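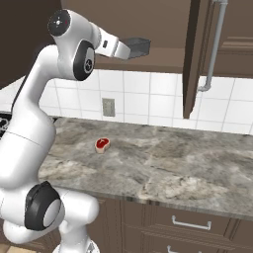 New year, new thread! I spent the break teaching a simulated robot arm to handle a steak in a kitchen, by steering it myself, and I have a lot of feelings about it. Jan 2, 2022 and I'm already back at the controller.

Setup for anyone curious: the kitchen runs in Mitier, I drive the arm with a handheld controller, and every run gets saved as a demonstration. Later a policy trains on the recordings and tries to do the job without me.

The job sounds so easy. Pick the steak up off the counter, put it in the wall cabinet. (Yes, raw steak in a cupboard. The task list mixes foods and places at random and I love it.)

First surprise: my thumbs had to learn before the robot could. My early runs are all tiny panicky corrections. I'd overshoot, pull back, overshoot the other way. A policy trained on that would wiggle exactly like me. 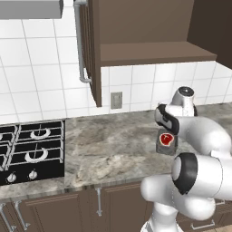 What fixed it was slowing down on the way in and going faster everywhere else. I used to creep through the whole reach, and then the file is mostly a robot crossing open air at the speed of a tired snail. Now I swing over quickly, stop above the food, line up, and go straight down.

Neusa Leite watched a few of my replays and spotted something I'd missed completely: I always came in from the same side. Every single time! So now I make myself vary the approach, even when it feels clumsy.

Flat food is the hard part, by the way. A can gives you something to grab. A steak lying on stone gives you almost no height to work with, so the fingers have to get really low without pressing into the counter. I lost a whole evening to that last little bit.

Camera views matter more than I expected too. From one side I can judge how far along the counter I am and have no clue about depth. Switch views and it's the reverse. I flip between them constantly now.
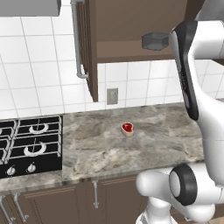
Steak on the marble, arm over on the right, cooktop on the left.

People ask if I throw out the bad runs. Drops, yes. But if I miss the first grasp, back off and get it on the second try, I keep it - those are gold. The policy is going to miss sometimes and I want it to have seen a recovery.

Numbers, for the folks who like numbers: 303 demonstrations kept so far, goal is 500. My best streak without a drop is 9 and I absolutely yelled when I got it.

Arlindo Figueiredo asked why I don't just script the motion. Fair question! For one steak in one spot, I probably would. But the food changes, the starting spot changes, and I'd be patching that script until next winter. Showing it over and over is way more fun anyway.
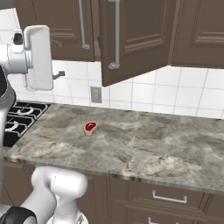
Gripper up over the stovetop, T-bone down on the counter.

Small tip if you're starting out: write down what counts as finished before you record anything. I hadn't decided if the arm should let go and back away or just let go. I did it both ways for a whole batch and had to redo the lot.

Second tip, take breaks. My runs get sloppy way before I notice I'm tired. Replaying the last few always tells me.

First real training run is planned for February. I'll post the replays, including the ugly ones. If you've done remote control demos with thin or flat objects, please tell me how you come in for the grasp, I'm still changing my mind on it every other day!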